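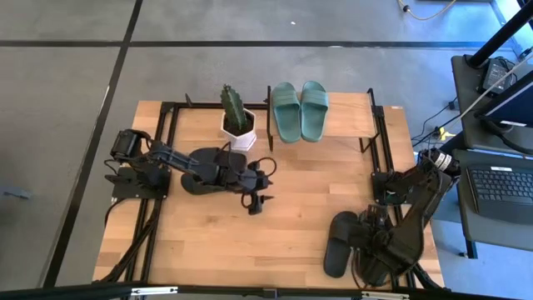
Notebook, Won family papers, 2/25/23

Big day. I finally got through the second bundle of letters from the Estumthorpe side, and I think the two Wons who have been driving me up the wall since January are two different men after all! Writing this down while it's fresh so I don't have to work it out again next time I open the box.

Where things stood this morning: we had a Won who shows up in the Estumthorpe boarding house register, and a Won who signs the lease on the shop in Kuneck, and for as long as I've been at this everybody in the family has taken them for one person who moved. The signatures are close enough. The given name is written three different ways across the papers, but so is everyone's, and I had stopped worrying about it. Jong-dae Won told me on the phone last month that his grandmother always talked about "the uncles," plural, and I wrote it in the margin and then ignored it for weeks. Sorry, Jong-dae. You were right and I owe you lunch.

What changed my mind is the letter with the torn corner (folder 8, near the back, the one on the blue paper). It's written from Kuneck and it thanks the reader for looking after "my brother at your house" through the winter. The house has to be the boarding house, the landlady's name is on the envelope. So the writer is in Kuneck while the brother is still in Estumthorpe, same winter. One man can't be doing both. I read it over and over and then went and got a coffee and read it again.

Once you allow for two brothers a lot of small things fall into line:

- The age problem. The register man is 24, and the lease man calls himself "past thirty." I had put that down to fibbing for the landlord.
- The trade. Register says tailor's helper, the lease is for a grocery. People do change jobs, sure, but it always seemed fast.
- The baptism where a Won stands as godfather in Kuneck to a child whose father is also a Won. I had that marked as a clerk's mistake. Much happier to have it as two people standing in the same church.

The grocery, by the way, is the one the cousins call Tudari. I still can't find that word on anything official. It isn't on the lease or in the town directory, and it only turns up in the letters and in what people remember. One cousin says it was painted over the door, another says it was only what the kids called the place. I'd love a photo of the storefront, or even a receipt. If anyone reading this has an old paper bag in a drawer, please look at it before you throw it out.

The next headache is Ok. She is in four of the letters as just Ok, no family name, no "Mrs.," nothing. In my old chart I had her as the wife of the one and only Won. Now she could be married to either brother, or she could be a sister. The blue letter says "Ok sends her good wishes and asks if he has a proper coat," and to me that sounds like a sister! But a sister-in-law could ask about a coat too, so I'm leaving her off both lines for now and writing her name in pencil between them.

Chart work this afternoon. I split the single box into 2 boxes and started moving children across. Easy ones first: anybody with a Kuneck birth goes under the older brother. The younger brother has no children I can prove. There is a girl who was always said to be "from before the move," and I'd guess she is his, but a guess is all it is. Dotted line.

Things I got wrong, so they stay on the page:

I had the date on the lease copied as the year after. The 2 has a long tail and I read it as a 3. Fixed in the index and on the card. Also I had been filing the landlady's envelopes apart from their letters, which is how I missed the name for so long. They go back together from now on, even when the sizes don't match and it makes the folder bulge.

To do:

Ask the county office for the Kuneck church book, the whole run for those years and not only the page with the godfather on it. If there are two Wons, one of them may have married there and the entry would name parents. That would be the jackpot.

Write to Jong-dae with a scan of the blue letter. Ask exactly how his grandmother said it, whether she used the word for father's older brother or the general one. In Korean that tells you the order of birth and I should have asked the first time.

Go through the register again, this time looking for who left and when. I only ever looked at arrivals.

Retype the family summary. The first paragraph has to go completely, and so does the bit about "his long walk to Kuneck," which I was very fond of.

Haven't touched the bundle with the string yet. It's mostly bills by the look of it, but bills have addresses on them.

Last updated 2/25/23

Recent entries
Sorting the Estumthorpe bundle by handwriting
Three spellings, one name?
What the Kuneck lease says about the back room
Tudari: everything we have so far
Notes from the call with Jong-dae Won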